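Search this site
Enter keywords

Re-lacing low canvas shoes: lace keeps ending up longer on one side

Posted by Naa Annan in Clothing Care and Repair, Apr 30, 2018. Viewed 2,391 times.

I have a pair of low canvas shoes with flat cotton laces. I remove the laces for washing and re-lace them afterward. Every time, one end comes out longer than the other by the time I reach the top eyelets. I start with the two ends matched at the bottom, so I do not see where the difference comes from. Replacement laces (Juner, flat) did the same thing. Is there a method that holds the center in place, or do I have to measure at each row?

Bartosz Pawłowska

The difference comes from tightening. Matching the ends at the start sets the center correctly, but the bottom bar of the lace is free to slide through the first two eyelets until something above it holds it. If you pull one side snug and then the other, the first pull takes length from the opposite side. The second pull rarely gives back the same amount.

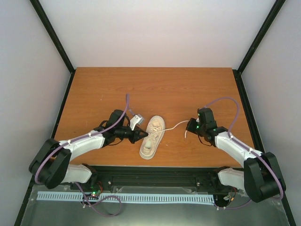 Lace tension on a canvas upper has to be set from the toe end upward, one crossing at a time. Do not lace the whole shoe loose and then haul on the ends. Put the shoe on a table with the toe toward you and the heel away. Steady one side of the shoe at mid-length, and draw the lace out to the other side. The lace should leave the shoe low and with slack in it, as it does in the photo, where it dips to the wood before it rises. At that point you are only feeding length. Take up the slack slowly, stop when the crossing lies flat on the tongue, then hold that crossing with a thumb while you draw the other side.

Procedure:
1. Thread the bottom bar and match the ends.
2. Pinch the bar at its center.
3. Thread one crossing, both sides. Draw both ends at once, straight out sideways.
4. Compare the ends every second row. Correct any difference before going on.
5. Leave the top row slack until the shoe is on your foot.

If the difference persists, put a pen dot at the midpoint of the lace, on the underside. It should stay centered between the bottom eyelets. If it has moved, you know which way to slide the bar.

A flat lace that twists inside an eyelet will also bind on that side. Press the laces flat before threading.

Zurden

just get elastic ones. I got a set at the Prakstead market and have not tied a shoe since.

Pearce

Check the eyelets. On canvas shoes without metal rings the holes swell in the wash and grip harder. One tight hole makes that side lag behind. Let the shoes dry completely before lacing, and open the tight hole with the blunt end of a knitting needle. Do not use anything sharp or you will cut the weave.

Comments

Naa Annan: The pen dot showed it. The bar had moved left by the third crossing. I was pulling the right side last each time but much more lightly.

Bartosz Pawłowska: Then pull both together. Alternating sides also works if you hold the crossing.

Zurden: still say elastic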